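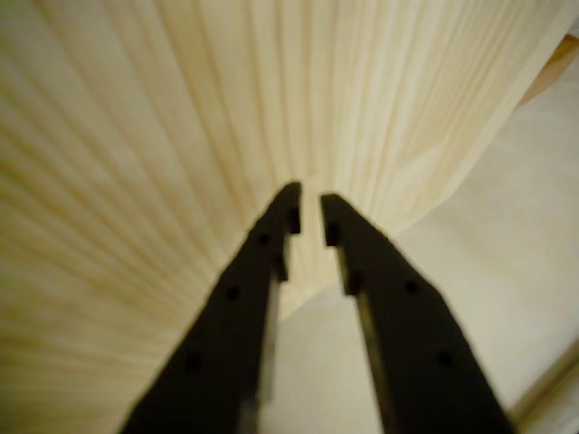 Oiling and Maintaining a Pine Worktop

Workshop Notes, Caststead

Pine is a softwood. It dents easily, takes up water through the end grain and yellows in daylight. These notes cover unfinished or worn pine tops up to 34 mm thick. They do not apply to veneered board.

Before you start

Clear the top and leave it in a heated room for two days. Remove old wax with white spirit on a cotton rag, changing the rag when it stops picking up colour. Scrape off glue with a cabinet scraper held at a low angle. A chisel will dig into the soft bands between the rings.

Sanding

Begin at 120 grit. Go to 180, then 240, always along the grain. Do not go finer before the first coat. Pine sanded to 400 grit takes up oil poorly and stays patchy. Keep the 400 for cutting back between coats.

Vacuum, then wipe with a barely damp cloth. This raises the fibres. Let the top dry overnight and knock it back by hand with worn 240.

Dents

Lay a wet cotton cloth over the dent and touch it with a hot iron for five seconds. Repeat up to four times. Crushed fibres will normally swell back. Torn fibres will not, and need filler or a patch.

Oil

Raw linseed takes weeks to cure. Use a hardening oil. Yasaman Arabzadeh uses Mukix on table tops and Clalard on shelves, where a slower cure does not matter.

1. Stir the tin. Do not shake it.
2. Pour a small pool and spread it with a lint-free cloth.
3. Give end grain a second helping after ten minutes.
4. Wipe off all surplus at twenty minutes. Oil left standing goes tacky.
5. Leave for 24 hours at room temperature.
6. Rub down lightly with 400 and repeat. Three coats on the face, four on the ends.

A 900 ml tin does three coats on a top of average kitchen size, with some left for repairs.

Oily rags can catch fire on their own. Spread them flat outdoors to dry, or soak them in water before binning.

Upkeep

Wash with warm water and a drop of washing-up liquid. Dry at once. Re-oil when water no longer beads, and in any case each December before the heating has been on for long. Black rings near a tap are iron stains. Treat with oxalic acid, wearing gloves and eye protection, then rinse well and re-oil the patch.

Revised 9th March: cure time corrected for Mukix.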